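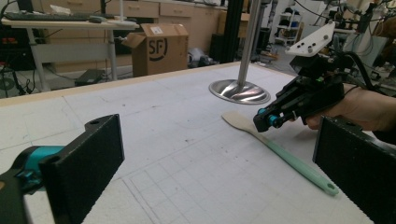

Section 6. Moving a Saved Campaign with Carrier

Carrier is the transfer tool supplied with Groveck. It copies a campaign from one computer or console to another, along with its settings and player records. It does not copy screenshots, replays, or downloaded voice packs.

Before you start

The source machine and the target machine must both run the same version of the game. The version number appears in the lower left corner of the title menu. If the numbers differ, update the older machine first. Carrier will refuse a transfer between versions and will show the message VERSION MISMATCH.

The target machine needs 132 MB of free space for each campaign, plus the space already taken by the game.

You will need:
A Jukonska account, signed in on both machines
A network connection on both machines
The campaign owner's profile (guest profiles cannot export)

Caution: Do not start a transfer while other players are in the campaign. Progress made after the export begins is not included in the copy.

Exporting the campaign

1. On the source machine, go to Title Menu > Campaigns.
2. Highlight the campaign and select Manage. Do not load it.
3. Select Export with Carrier.
4. Choose Full or Compact. Full includes the map history. Compact leaves it out and cannot be changed to Full later.
5. Wait for the transfer code to appear. Write it down or leave the screen open.

Note: The code is valid for 90 minutes. After that the upload is deleted and you must export again. The campaign on the source machine is not affected.

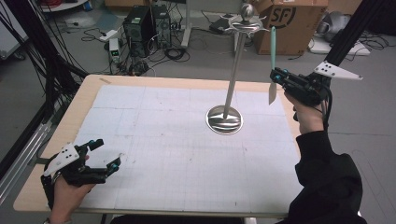

Teodora Lisk
Documentation Editor, Jukonska

Importing the campaign

1. On the target machine, go to Title Menu > Campaigns > Import.
2. Enter the transfer code. Letters are not case sensitive. The code never contains the letter O, so enter a zero.
3. Check the campaign name and the date of last play shown on the screen.
4. Select Confirm. A progress bar is shown until the copy is complete.
5. Load the campaign and let it run until the first autosave icon appears.
6. Return to the title menu. The campaign status should read Active.

Caution: Do not turn off the machine while the autosave icon is on the screen.

Once the status reads Active, the copy on the source machine is locked. It can be viewed but not played. To move the campaign back, repeat the export from the new machine.

Campaigns that use the Nukik map

Nukik stores its weather and tide data apart from the main save. If the target machine does not have Nukik installed, the import will finish, but the campaign will be marked Incomplete and will not load.

1. Install Nukik from the Extras menu.
2. Restart the game.
3. Select the campaign, then Manage > Repair.

Repair does not need a transfer code. It can be run more than once. Buildings placed below the tide line may be returned to the stockpile during a repair, and their materials are refunded in full.

Controller profiles

Button layouts are exported by default. Carrier keeps 2 layouts per player: one for a gamepad and one for keyboard and mouse. Any extra layouts stay on the source machine. To leave all layouts out, clear the Include Controls box before step 4 of the export.

If a button on the old layout does not exist on the new controller, the action is left unassigned. Check Settings > Controls > Unassigned before the first session. Pause cannot be left unassigned and will fall back to the menu button.

Messages

CODE EXPIRED
The time limit has passed. Export again and use the new code.

CODE IN USE
Another machine has already started the import. Cancel it there, or let it finish.

OWNER REQUIRED
The signed-in account does not own the campaign. Sign in with the owner's account on both machines.

NOT ENOUGH SPACE
Free some storage on the target machine and select Retry. The code does not need to be entered again.

For player permissions after a transfer, see Section 7.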